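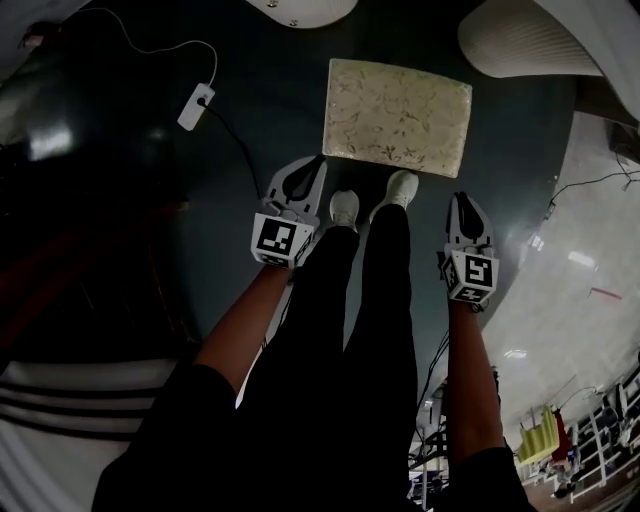 A frozen boat still needs its air conditioning on, Angeliki Tsolakis told me, and somebody has to pay the electric bill. She said it before I'd even gotten my notebook open, and I've been thinking about that bill ever since.

The boat is the Drendiretti, 73 meters long, and when I visited it had been tied up at the far end of the harbor in Vurley for 1,326 days. Its owner is on a sanctions list. Well, its alleged owner. On paper it belongs to a company called Sarantis, which belongs to a trust, which belongs to another trust, and at that point my lawyer friends start ordering drinks.

I had always pictured sanctions as a kind of door slamming. Your name gets published, your accounts lock, the yacht is gone. I'd mixed up two words, as I suspect most people have. Seized means the government took it. Frozen means it's still yours, you just can't sell it, rent it out or sail off in it. And a frozen yacht doesn't sit there politely! The teak dries out, the generators want running, things grow on the hull. If the owner's money is locked up too, he needs a permit to spend his own cash on his own boat, and in the Drendiretti's case that permit spent a very long time on somebody's desk.

So the town has been covering it. The harbor office pays for shore power and a guard at night, keeps a running tab, and hopes. Ask in the cafés along the front and you'll get two firm opinions. One is sell the thing tomorrow and send the money to people who've lost their homes. The other is tow it out past the breakwater and let it be someone else's headache. I heard both at the same table, from a married couple.

Selling would take a court order, though, and the court wants to know who really owns it first. Tsolakis has worked through 110 pages of company filings on that question and says she could argue it either way. (She'd prefer to argue it once and be done.)

There's a house as well. Rullamwood sits up the hill behind a locked gate, frozen under the same order, with the lawn up to your knees when I walked by in September. The neighbors don't much mind the politics. They mind the drain, which backs up into the lane every time it rains, and which can't be fixed until someone has authority to sign for the work.

The next hearing is on the ownership question only. The drain is listed separately, under maintenance, and the lane was flooded again the morning I left.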